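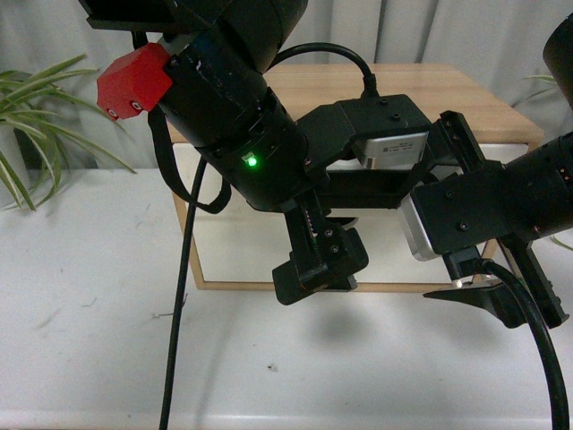

Most advice about tidying starts with throwing things out, and I think it starts in the wrong place. It should start with the table. A table is where everything in a home passes through, from the post to the mending, and if you can't see what is on it you will never deal with it. I used to think dark wood was the sensible choice, as it hides marks. I have come round to a white surface like this one for exactly the opposite reason. A crumb shows up on it, and so does a dropped screw or a tea ring, and I wipe it or pick it up without having to decide to.

My neighbour Josiane Guillot disagrees. She has an old oak table that she bought for 64 pounds from a house clearance in Britbridge, and she says a white top makes a kitchen feel like a dentist's. She has a point about the look. I would still rather have mine on a Friday evening, when the week's papers are all over it and I want to find the gas bill.

The second thing I would argue for is a cabinet close to the table. People put their storage in the hall, or upstairs, or in the garage, and then wonder why the table fills up. Nobody walks up a flight of stairs to put away a roll of tape. If the cabinet is within reach of the chair, the tape goes back in.
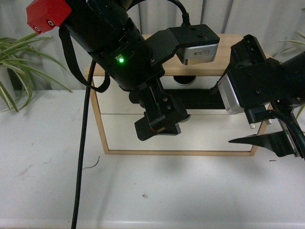 Page last changed: March

I like a cabinet with a light wooden frame for this. It goes well with a white top, and a pale one doesn't make a small room feel smaller. I would not spend a great deal on it. The one I looked at in the Murudmont catalogue was 421 pounds, and the tall version was 847, which is silly money for somewhere to keep string and batteries. Zbigniew Chmielewska, who runs the repair stall at our market, will sand and refit a second-hand one for a good deal less, and in my view the result is just as nice.

What goes in it matters less than people say. I don't label shelves and I don't buy boxes to go inside. Labels are fine for a shared office, but at home they mostly tell you where things were last spring. I keep the things I use most at the front, and when something has slid to the back and stayed there for two years I ask whether I want it - usually I don't, and that is all the throwing out I do.

There are homes where this won't work. If your only table is also where four people eat, the cabinet has to come second to the chairs, and I would put the money into a decent tray.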